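Shape Sorting on a Wooden Board

You need one wooden board and a handful of small plastic blocks – a star, a cylinder, a cube, whatever is in the toy bin!
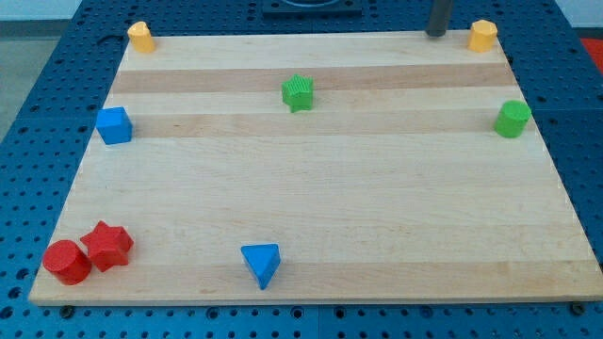
How to play

1. Spread the blocks out so little hands can grab each one.
2. Call a color and let your child slide every match to one corner.
3. Mix them up and go again by shape. Stars are a huge favorite with us!
4. Hide one block under a cup and ask which is missing – my niece Venla begs for this round every single time.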